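4.2 Sorting and plating at the Estville packing room

The site is a small one. Sixteen staff on the grading side, two shifts, one room where mixed produce gets sorted and set out on dishes for the shop displays. Rillar brought the two-handed cell in during August and left the old hand bench running beside it. We sat with the day shift and took notes, mostly on what people did once the lifting was no longer theirs.

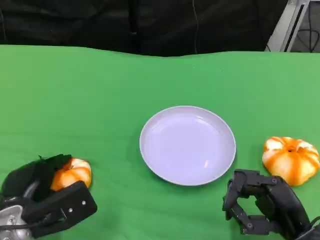
Figure 3. Two-handed plating task, views a to c.

Staff time moved from carrying to checking. That was the first thing in the notes and it stayed there. On the hand bench a sorter picks, looks and places in one go, no thought given to it. With the cell the looking gets split off and turned into a job of its own. Take the striped pumpkins in 3a, one in the left gripper and a larger one over by the right hand, the plate between them still empty. A sorter would have judged both by touch allready. At the cell the judging is done by eye, from a stool, and several people said they missed the feel of the fruit. Necks and eyes got tired instead of backs.

Passing an item between two hands was the part staff watched most closely. Soft skins, bruising, the usual worries. They also wanted to know who answers for a spoiled item, and the site had no rule on this when we started.

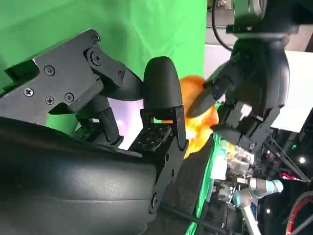

Karim Farouk put it differently at the shift meeting: the bruising didn't bother him much, it was being asked to sign for work he hadn't done. He wanted a seperate sheet for the cell. Others agreed, and the sheet came in three weeks later.

Pay grades not touched so far. Training was 72 minutes a head, too short by most accounts, and the Huerta manual was written for fitters. Of 3298 logged placements none was reviewed with the staff present, which we think was a mistake.

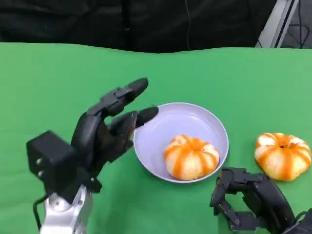 The same goes for stopping the cell. Everyone had been shown the stop button, few felt free to use it. Day shift asked first and pressed after. We come back to this with the Trorkville site in 4.3, where the rule was press first, and the talk at breaks was quite different.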